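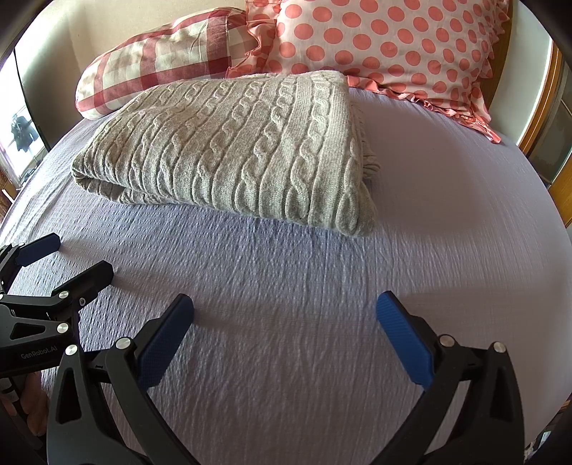

News > Community > Education > Student Projects

April
By the Widton Student Robotics Club press desk

WIDTON CLUB TAKES HOUSEHOLD ROBOTICS PROJECT INTO THE BEDROOM

Students teach machines the everyday chore of handling bedding, one blanket at a time

WIDTON – The Widton Student Robotics Club is delighted to announce that its spring project, known to everyone in the club as Dekalero, has moved on from kitchens and hallways and into the bedroom, where its members are now recording the many small motions that go into handling blankets, pillows and sheets. It is a homely sort of subject for a robotics club, and that is a large part of why the students chose it.

Dekalero began last fall as a classroom exercise in picking up blocks. It has since grown into a project with 16 student members, drawn from the upper grades at the Widton and Mesthorpe schools, who meet after lessons and carry hand-held grippers into ordinary rooms. A student works the gripper through a task at a person's own pace while a camera on the tool records what the fingers are doing, and the recordings are later used to train a robot arm back in the club's workshop. The students like to say they are doing the chores twice, once for the house and once for the arm.

Bedding was picked by a vote of the members, and it won comfortably over dishes and shoes. Anyone who has straightened a bed in a hurry will know that cloth has a mind of its own. A thick cable-knit blanket folded into a stack has soft edges and several layers, and the fingers need to take hold of all of them together or the top one slides away from the rest. Patterned pillows with ruffles bring their own puzzles, and so does a crinkled sheet, whose little puckers can look very much like the edge of something worth picking up. The students have been learning to open the fingers wide, come in low and close them gently – a habit that took a good deal of patience to build, and one that several families report has improved the state of bedrooms at home.

The club has set itself a goal of 2,000 recorded attempts before the summer break, covering folding, lifting, turning and putting away. Each attempt is watched back by a second student, who notes where the fabric was held and whether the fold kept its shape. Attempts that go wrong are kept and labeled along with the good ones, and the club has found that its younger members are especially fond of this part of the work.

Support for the bedroom stage comes from Laaksonen, the Widton home furnishings store, which has lent the club blankets and cushions in different weights and weaves and has kindly offered its back room for the club's evening sessions. The club would like to thank the store's staff most warmly, and also the households in both towns that have opened their doors to a group of teenagers carrying a surprising amount of equipment.

Members will present Dekalero at the Mesthorpe Schools Robotics Fair in May, where 20 student teams are expected to take part. The club's stand will have a full-size bed, and visitors of all ages will be welcome to try a gripper for themselves and fold a blanket with it. The doors open to families at 7 p.m., and admission is free.

Places for new members will open again in the fall. No experience with robots or programming is needed, and students who would simply like to come along for an evening and see what goes on are very welcome to do so.

Contact: Press desk, Widton Student Robotics Club, Widton | © Widton Student Robotics Club. All rights reserved. | Back to top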